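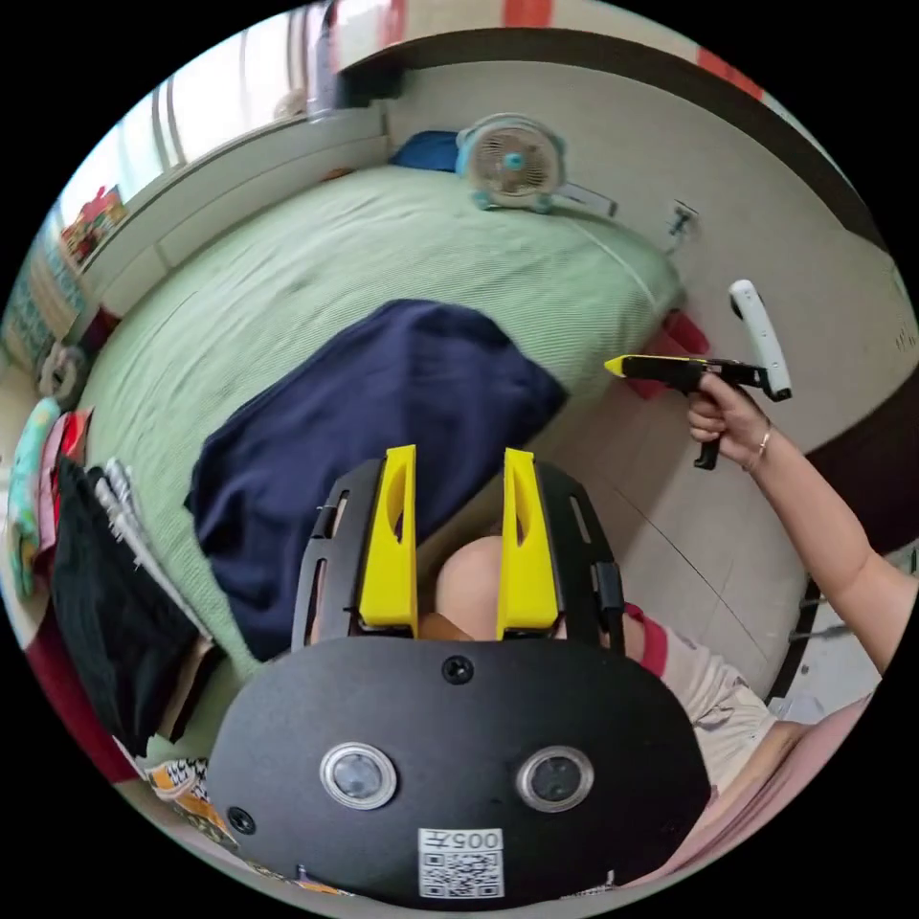

4. Entretien de la housse Plernano

La housse Plernano se lave tous les 20 lavages de draps ou à chaque changement de saison. Prévoyez un peu de place dans la chambre avant de commencer. On peut travailler assis, genoux nus ou couverts, mais retirez les vêtements à boucle ou à fermeture métallique, qui accrochent la maille.

4.1 Retrait

1. Enlevez oreillers et couette.
2. Ouvrez la fermeture sur toute sa longueur, en partant du pied du lit.
3. Dégagez les 4 angles, puis tirez la housse vers vous.

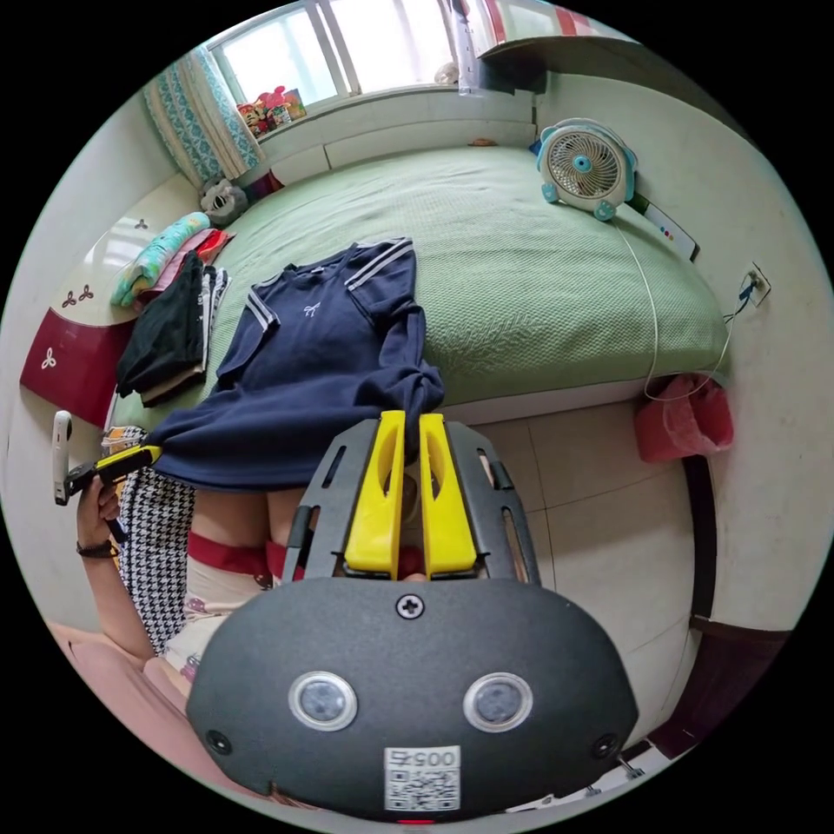

4. Retournez-la et secouez-la à la fenêtre.

Attention : ne soulevez pas seul un matelas de largeur supérieure à 93 cm.

4.2 Lavage

1. Lavez la housse seule, sans adoucissant.
2. Essorez à 600 tours/min maximum.
3. Séchez à plat, à l'ombre.

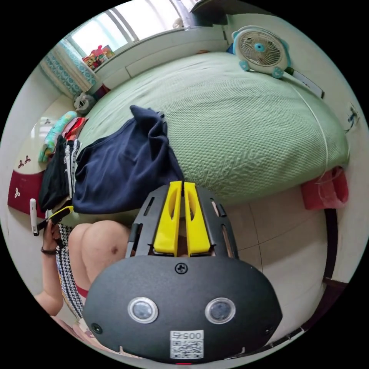 Fig. 7 – Côté lit.

Remarque : le modèle Illell ne passe pas au sèche-linge.

4.3 Remise en place

1. Enfilez d'abord les angles de tête.
2. Refermez sans forcer sur le curseur.

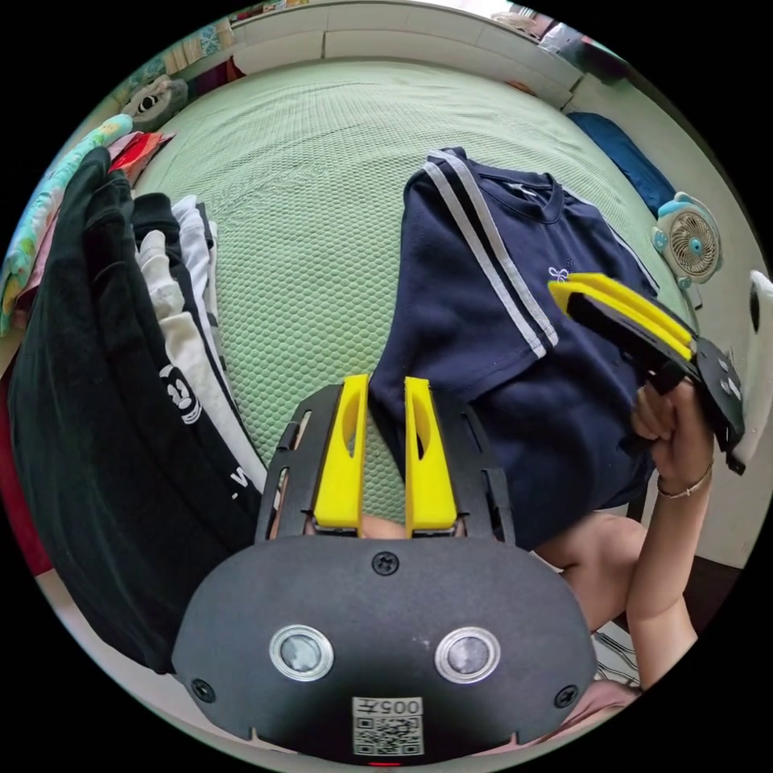 Fig. 8 – Vue en direction du lit.

Pièces de rechange : Costache, service clients, Skestudport.
Rédaction : Alina Radu. Version du 26 décembre 2022.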